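Re: [dundlow-bakers] rye starter gone flat
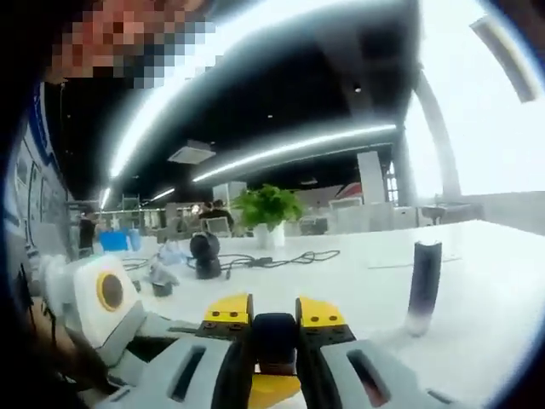
The long white table

On 07/04/2018, Ngozi Abubakar wrote:
> Mine smells like nail polish and barely rises. I feed it
> every 16 hours. Do I toss it?

Oh don't toss it, Ngozi! Mine did the same thing last November and I was ready to give up (I'd already bought yeast, shame on me). It's just hungry. Stir it down, keep two spoonfuls and feed it twice a day with the coarse rye from Crenshaw - the fine stuff never did much for me. Keep it off the fridge top too, way too warm up there in July.

Does anybody want to split a big bag of flour?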